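Rooting of Lemongrass Stalks in Water and in Soil
Project report, Ivar Lie and Idun Brekke
Last updated: March 21, 2019
12 shares | 17 comments

Our question was simple: does lemongrass bought as food make roots faster in water or directly in soil? Many garden books say water, but they do not give numbers, so we wanted to try by ourselves.

In November we bought 88 stalks from the Koutsoukos grocery. Many of them had the base cut too high, and such stalks can not grow, so we removed them. There remained 56 stalks. Half of them we put in water and half in potting soil of the brand Ellberg. All stood in the same window at the Wokau school greenhouse, at the same temperature. The water was changed every second day.

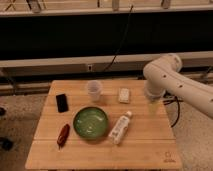 Idun Brekke wrote in the project log that the comparison was not completely fair, as we could look at the water stalks every day, but the soil stalks only when we pulled them up. I agree with her. For this reason we checked both groups only on day 12 and on the last day.

On day 12 the water group had 17 stalks with visible roots. In the soil group there were fewer, and the roots were shorter, but they had more side branches. On the last day the difference between the groups was almost gone. Five stalks in water became soft and smelled bad, and we threw them away. In soil we lost two.

After the experiment we planted the rooted stalks in pots. Those from water stopped growing for more than a week, and the outer leaves turned yellow. The soil stalks were not moved and they continued as before.

Our result is that water gives earlier roots, but for a person who wants a plant to harvest, soil is less work. We would like to repeat it in spring with stalks from Saloreo farm, where the base is left whole.

3 comments waiting for approval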